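Sim before you solder: a living room scene for the workshop arm build

Updated September 2021

Quick writeup because people at Prallside keep asking. We're building a small arm in the shared workshop at Bralldale, to pick stuff up off a sofa. Pens, remotes, that sort of thing. Printed parts are slow so the grasping gets worked out in simulation first, on an arm somebody else has already modelled properly. Then we swap in our own.

You need a PC with a half decent graphics card, a physics simulator (whichever you already know), a Panda model and a few free household meshes. And an evening. Two if you're me.

Step 1. Get the arm standing up

Load the Panda on its own, flat floor, nothing else. Fix the base to the world. If you forget it'll fall over the second you press play, and you will think your motor gains are wrong. They're not. Fix the base.

Send every joint to a home pose and leave it running a minute. Should sit dead still. If it shivers, halve the timestep before touching anything else.

Step 2. Add the room

Floor, wall, sofa. In that order, saving after each one. Check the scale of every mesh as it comes in – half of the free ones are in centimetres and you get a sofa the size of a car park.

The sofa needs a seperate collision shape. Don't use the pretty mesh for contact. I used 14 plain boxes for mine, fiddly round the armrest, fine everywhere else. Make the seat boxes line up with the visible cushion or things will hover.

Our scene is called Rollolen, save yours under something you'll remember. Mine was test_final_new for months. Bad idea.

Step 3. Put things on the seat

Drop objects from just above the cushion and let them settle. Never place them touching, they ping off. Thin things are the worst, pencils especially. Raise the friction a bit and give them a sensible mass, a lot of meshes come in with a default of one kilo.

Write down where everything settles and load it from there next time. Saves waiting.

Step 4. Approach from above

Straight down is easiest. Stop 45 mm over the object, fingers open, turn the wrist so the fingers will close across the narrow side. Then go down slowly. Fingertips should finish just clear of the cushion. If they dig in the whole arm starts fighting the sofa and the log fills with rubbish.

Step 5. Close and wait

Close until both fingers report contact, then hold for 2 seconds before you lift. People skip the wait. Don't.

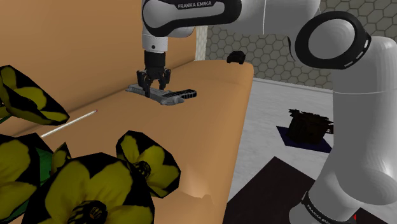
Jawad Minhas
Build lead, Swati arm project

Pause the run once the fingers are shut and have a proper look before going on. Swing the view right in to the fingertips. Gripping an object that's still lying flat on the seat is where you want to be at this point. Look for daylight between finger and object, and for fingers sunk into it. Gap means the collision shape is fatter than the mesh. Sunk means it's too small, or the grip force is silly.

Step 6. Lift

Straight up, slow, no wrist movement till you're clear of the armrest. If the object slides out try these one at a time:

Friction on the finger pads. Usually this.
Grip a bit nearer the middle of the object.
Smaller timestep again.
Mass. Check it, even if your sure you set it in step 3.

Set the random seed so you can repeat a bad run. I use 2253, no reason, it was on a door. Without a fixed seed you'll chase the same slip all night and never see it twice.

Once it lifts every time from the saved positions, start nudging the objects about and turning them. Expect it to get worse. Ours did, and most of it was wrist angle, so go back to step 4.

Swapping in your own arm is on a different page, which I started in April and haven't finished. Joint limits first, if you can't wait.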